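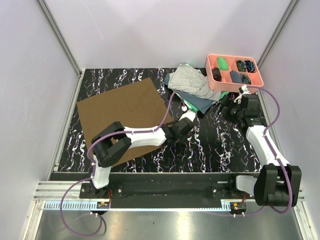 Chapter 6
Choosing a Two-Arm Kit for Folding Work

After reading this chapter you should be able to read the offer of a kit supplier, compare it with the task you have, and write down the questions that the offer leaves open.

Clothing is a difficult material for a machine. A metal part has the same shape each time it is picked up, but a shirt has a new shape after every touch. For this reason many suppliers now sell kits with two arms, so that one arm can hold the fabric while the other one pulls or rolls it. In this chapter we study one such offer, the Jernero bench kit, which is sold by the firm Salgado to schools and small laboratories.

The kit is delivered with two arms, two grippers, the mounting plates and the cables. The walls, the work surface and the box for the finished items must be supplied by the buyer. Wilmer Condori, who installed the kit at the Cerkbridge training center, needed 32 hours until both arms could be moved safely in the same space. The offer speaks of "one working day", and we will come back to this difference in section 6.3.

The folding task has three steps. A garment is taken from a pile, it is made flat on a mat and rolled or folded, and it is put in a compartment of an organizer box. The third step looks easy, but in the Cerkbridge trial it caused most of the failures. Of 200 attempts, 136 ended with the garment fully inside its compartment. In 40 of the others the fabric stayed caught on a divider.

6.1 What the offer says and what it leaves out

An offer normally gives the reach of the arm and the weight it can lift. For clothing the weight is seldom the problem. More important is how the gripper fingers close on thin fabric, and the Jernero offer has only one line on this point. Before you continue, write down what you would ask the supplier about the fingers, and keep your notes for the exercise at the end of section 6.2.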